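Ticket 3112
Product: Kestura hand-held gripper pair
Opened: 4 Jun 2018
Severity: 2 (set by customer), changed to 3 by Bangash support, changed back to 2 by customer
Status: Open, awaiting supplier
Subject: Right-hand unit reports "closed" with nothing between the pads

Customer report

We are using the pair for produce sorting demonstrations, picking fruit and tomatoes off a soft surface and putting them in a bowl. The right unit keeps logging a full grip when it has hold of nothing at all. The jaw position in the log drops to the closed value, stays there for a second or so, then jumps back to where the arms really are. The left unit does not do this. Both have the same firmware and both were calibrated on the same morning, by the same person, following the printed sheet.

In practical terms it means the log says we picked up a tomato that is still lying on the cloth. Anything trained on that log will learn that closing on air is a fine way to pick up a tomato.

Please do not reply with "recalibrate". We have.

Support reply 1

Thank you for contacting Bangash. Please recalibrate both units on a flat, hard surface and confirm whether the fault is still present. Our notes show that soft or creased surfaces can cause false readings as the fingers drag on the material.

Customer reply

Recalibrated on a kitchen worktop. Fault still present. I would like to know how a creased cloth produces a closed reading when the fingers are nowhere near it. I can believe that dragging a fingertip through a fold upsets the force figure. I can't see how it moves the jaw figure, which as far as I know comes off the encoder and has nothing to do with what the pads are touching.

Your notes may well say this. Do they say who tested it?

Support reply 2

We understand your frustration. Could you send a picture of the working set-up and the log for one affected session? Please also check that all pivot screws are tight and that the finger pads have not shifted.

Customer reply

Log attached (session file, 600 lines, affected lines marked). Screws checked with the supplied driver, none took any turn. Pads are seated and I can't shift them by hand. Picture of the set-up below.
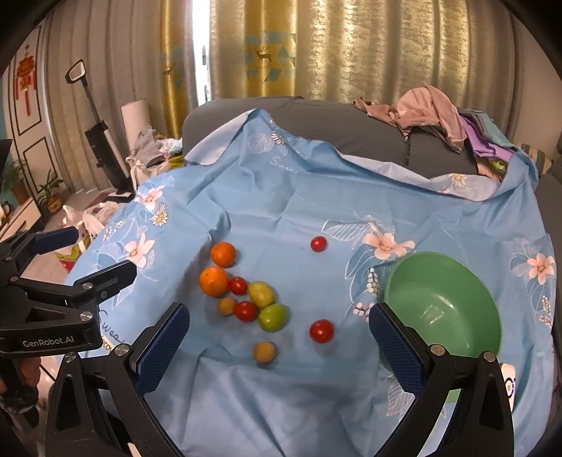 Attachment 1: working area with fruit, tomatoes and bowl, both grippers in view.

Before someone writes back about the cloth again, yes, it is creased, and it is on a sofa. The same fault shows up on the worktop with no cloth anywhere near, so I would ask you to leave the sofa out of it.

Support reply 3

Thank you for the picture and log. Our technician notes a large glossy bowl close to the right unit, with bright reflections on the inside. Reflections are known to interfere with visual tracking. Please repeat the test with the bowl removed, or swap it for a matt one.

Customer reply

Done, in this order:

Bowl taken away completely. Fault present.
Bowl put back, curtains shut, room lamp on. Fault present.
Bowl moved to the left side. Fault present on the right unit, left unit clean.
Right and left cables swapped at the hub. Fault moves to the left unit.
Cables swapped back. Fault returns to the right unit.

I did the cable swap because it takes a minute and it was not on your list. The fault follows the cable. It doesn't care about the bowl. Reflections might well upset the tracking, and I would not choose a shiny bowl if I were starting again, but your own manual says tracking and jaw position are separate channels. Only one of them is wrong in the log.

Support reply 4

We have passed this to Edico, who supply the cable set. Edico's first answer is that the cables are tested before dispatch and that a failure of this kind is unlikely. They suggest electrical noise from household equipment nearby. Are there any appliances in the room?

Customer reply

There is an upright floor cleaner against the curtain on the far side. It was switched off at the wall for every test in the list above. The fridge is two rooms away. If the cable cannot cope with a fridge two rooms away then I would call that a failed cable too.

"Unlikely" isn't a test result. I have now bent the suspect cable by hand, close to the plug, with the gripper lying still and open. The closed reading comes up when I bend it towards the handle and clears when I let go. It did this on each of up to 3 tries in a row before it stopped responding and had to be plugged in again. The good cable can be bent in any direction without the figure moving.

That also explains why we never saw it during calibration. The unit sits flat for that and nothing pulls on the lead. It only happens once somebody picks it up and reaches for something.

Safety note added by customer

Please add this to the record, as I don't think it has been taken seriously. The hand-held units only write a log, so the worst we get is bad data. The Monow arm we plan to fit in October takes the same cable and the same plug. There the jaw figure decides when to lift. I am not going to fit it until I have something in writing from Edico about what was wrong with this one.

Support reply 5

Thank you for the further detail. A replacement cable has been requested. We have updated the probable cause from "work surface" to "under review".

Customer reply

I will take the cable. I don't accept it as the fix until it has been through the same bend test and a full session of picking, and I would like the old one looked at instead of thrown in a bin. Until then please keep the ticket at 2.

Internal action list (shared with customer)

Replacement cable: requested, no dispatch date yet.
Faulty cable: return label to be sent, marked for inspection by Edico.
Support notes on soft surfaces: source of the claim being looked for.
Monow cable compatibility: question sent, no answer.
Sessions recorded with the right unit: customer advised to set aside until checked against video.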